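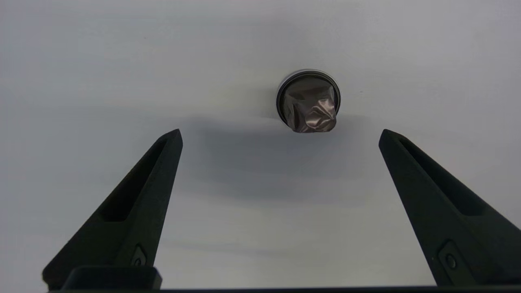
A thread on rules for recording robot demonstrations, from someone who has now rewritten the same two-page rule sheet four times. Mute me if you have a life.

Background: we teach arms to put small rubbish into small containers. I have a postgraduate qualification. Moving on.

Rule one is the reset. Before each episode the container goes back on the table at a fresh spot, inside the working area, and you take your hands out before you hit record. We threw away 400 episodes in February over the hands thing. The policy had learned that a sleeve was a good sign.

"Fresh spot" needs defining, by the way. Ask a person to place a tin randomly and they will place it a bit right of centre for an entire afternoon. Ask them to be more random and they go a bit left. We print a list of positions now and people follow the list.

Yến Bùi wrote the list generator. It's eleven lines long and has done more for our success rate than the new arm did.

Rule two: say what counts as "in". A wrapper doesn't sit in a tin like a diagram. It springs back and hangs over the lip and looks at you. If half of it is above the rim, is that a success? Decide BEFORE the session, write it down, and make everybody label to it.

Our wording, after a meeting I would describe as spirited: the item counts as in if it's held by the rim and stays there for a slow count of three after the gripper is clear. Overhang is allowed. Touching the table is not.

Wenche Eklund wanted a maximum overhang in millimetres. I asked who would be measuring crumpled foil with a ruler. She said she would. I believe her, and that's why it isn't in the rules.

Rule three, soft and shiny things get retired. A wrapper that's been squeezed 50 times is a different object from the one you started with. Swap it and log the swap. Don't smooth it out and pretend. It knows and so does the grasp model.

Same rule, second half: keep the dead ones in a labelled bag until the dataset is signed off. Someone will ask what "wrapper, brown, B" was. That someone will be me.

Rule four is fingers. Printed fingers wear, and the screws at the base work loose so gradually that you adapt to it without noticing. Check both sides at the start of a session and again after lunch. Hand tight plus a bit. If you've swapped a finger, that's a new hardware version and the log says so, even if it's "the same file".

It is never the same file. Trerkov, our printer (yes, it has a name, no, I wasn't consulted), has opinions about tolerances that change with the weather.

Rule five, light. Glossy material plus overhead lighting gives you highlights that jump every time the wrist camera moves. I used to want them gone. Now the rule is that the lights are written down and left alone within a session, then deliberately changed between sessions. Blinds count as lights. Ask me how many people think blinds count as lights.

Rule six. Open the gripper fully before the approach. Wider than you think the object needs, wider than feels elegant. The operators who are really good at teleop hate this one, as they can thread a half-closed gripper onto anything. Lovely to watch, and the policy can't copy it.

Rule seven: failures get kept and labelled. Deleting your own fumbles is a natural human instinct and also data tampering. Thảo Lưu's phrase for it is "tidying the crime scene" and it's now printed in the document, in the margin, in quite a large font.

On numbers, for those who always ask. The set we released to the Plorisport group has 3,513 episodes. We recorded 600 more than that. The difference is all in the exclusions log, one line each with a reason. "Vibes" was rejected as a reason on 20 April 2024 and the author of that entry has been spoken to. It was me.

A few replies want to know if there's a proper standard for any of this. There are safety standards for the arm, and you should follow them, starting with where the stop button lives and whether you can reach it sitting down. For the wrapper-in-a-tin part I haven't found one, so everyone writes their own sheet.

Ours is going up on the Flistham page once Mavis Whitfield finishes her comments. She's on rule two. She has questions about "slow".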